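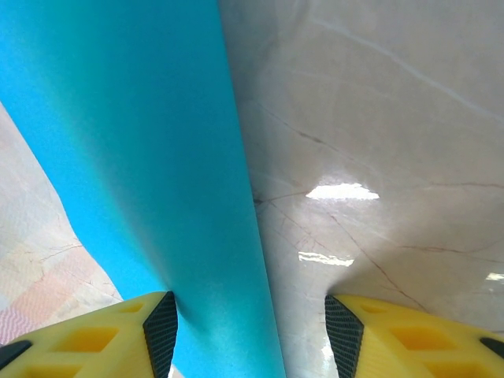 Fjeld sheet handling: questions about the grip-loss fault

Which cells are affected?
Fjeld cells at Padulport running gripper software 4.2 with the yellow lattice fingers and black crosshatched pads. Cells with Stinard suction heads do not use this routine.

What is the fault?
The controller reports a secure grip when the sheet is held by one pad only. In the picture at the top of this page, the blue sheet lies against the left pad and there is a gap between the sheet and the right finger. A sheet in that position can slip when the arm accelerates.

How often does it occur?
We reviewed 1,595 lift cycles and found 147 false grip reports. Most were on soft, matte sheet material.

Why does the vision check miss it?
The check looks for sheet color between the fingers and does not measure the distance to each pad. Glare from polished stone also lowers edge contrast on the open side. The threshold was set on a dull gray bench and never retuned.

Is there a risk to people?
A dropped sheet on a polished floor is a slip hazard. Keep the walkway beside the cell closed during lifts. Stop the arm before picking anything up by hand. The arm may restart its search move up to 4 seconds after a lost grip.

Can I raise the grip force instead?
No. Higher force does not correct an off-center approach, and it wears the pads.

What is the workaround?
Set lift speed to Low and turn on Confirm Both Pads in the Verniseo panel. If the setting is grayed out, log in as a supervisor and restart the panel.

When will it be fixed?
A corrected build is in test. Status as of 1/27/22: open.

Who do I report a drop to?
Njål Westerberg, cell safety. Include the cycle log and the wrist camera still. Do not clear the fault before saving both.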